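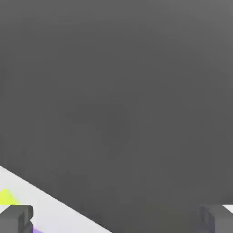 Threads > Robotics > Aqeel Gondal

Wrist view only: what a policy does when one surface fills the camera

1/ New result from the Para project. We train grasping policies in simulation and give them nothing but the wrist camera. This week I looked at views like the one at the top, where dark gray takes up most of the image.

14 replies · 41 shares

2/ What's left to work with is small. Jaw open, nothing in it. A wedge of pale surface at lower left with a bit of yellow-green near the side and a thin strip of purple at the bottom. A policy has to pick its next move from that.

3/ Method: we took 883 simulated views and scored each one by how much of it was a single flat color. Then we ran the same policy from every view, once with memory of the last 8 views and once with none.

4/ Without memory, the arm mostly kept going in whatever direction it was already pointed. With memory, it backed off and looked again far more often. We never trained it to back off.

6 shares

5/ The straight line between gray and white matters more than I expected. When we painted over it in the input, the memory version lost most of its advantage. Painting over the colored bits did much less.

6/ Limits: this is all rendered, with soft even light and surfaces that have no texture. A real panel would have scratches and glare – that could help or hurt. Okafor, our older baseline, failed in 3 of the 19 room layouts for reasons I still can't explain.

7/ Next is the same test with the gray swapped for other colors, on the Condico layouts. Runs start Saturday. I'll post the failure cases in this thread too.

9 replies · 22 shares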